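Workshop notebook
Home | Notebook | Stock list | Contacts
Print this page | E-mail this page

27 March 2018

Picture card sorting, second go. I've moved everything onto the table with the ferny cloth because the bare top at Elodham showed every scratch and made me miserable, and the cards look so much nicer on it (I know, I know, not a scientific reason). The Stellach box had 45 cards in it when I tipped it out, and three of those went straight in the mending pile with soft corners.

Orange trays out at the back as usual, cards coming through the middle one at a time. I like the ones with the strong colours best, they're easy to pick out again when somebody has muddled the piles - and somebody always does!
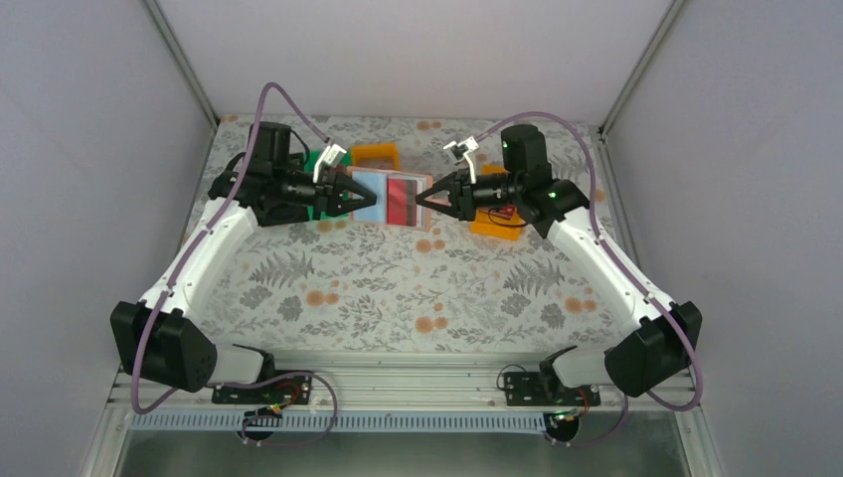 Pink-edged card, blue one side and red the other, trays behind.

Thickness is still bothering me. The Hegarty board we had last June was lovely and stiff but it split along the edge if you looked at it wrong. The newer stuff is thinner and bends a bit if you grip it high up, so hold it low down, near the bottom edge, and keep it upright. Edge-on there's hardly anything to see, just a thin pale strip with a bit of pink to it.
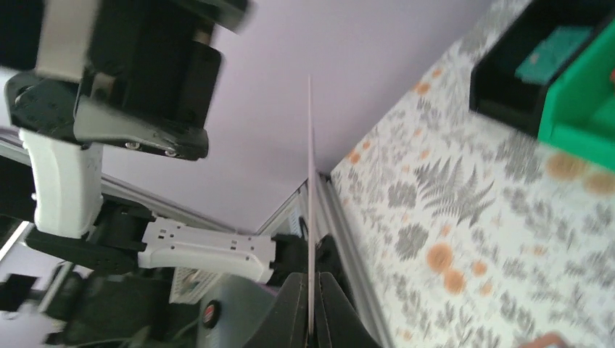

Samina Dhanial

Back to the borders. I've been arguing with myself over whether the pink is worth keeping for the next print run. It costs us a little more at Stetness and the trimming has to be spot on, 3 mm all the way round or it looks drunk. But you can tell at a glance which set a card belongs to, even when it's tipped over a bit, so I'm leaning towards yes.

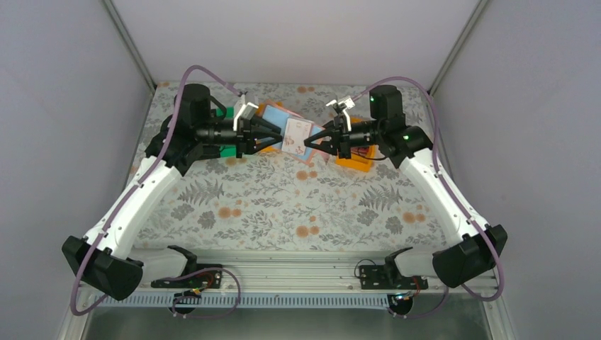 White and pink card, held at a slight tilt over the ferns.

To do: ask Stetness for a price on 40 more with the border, find the good bone folder, and iron that cloth before the next session. Also the spare tray lids are in the cupboard under the sink, please stop buying new ones.

Back to top | Print this page | E-mail this page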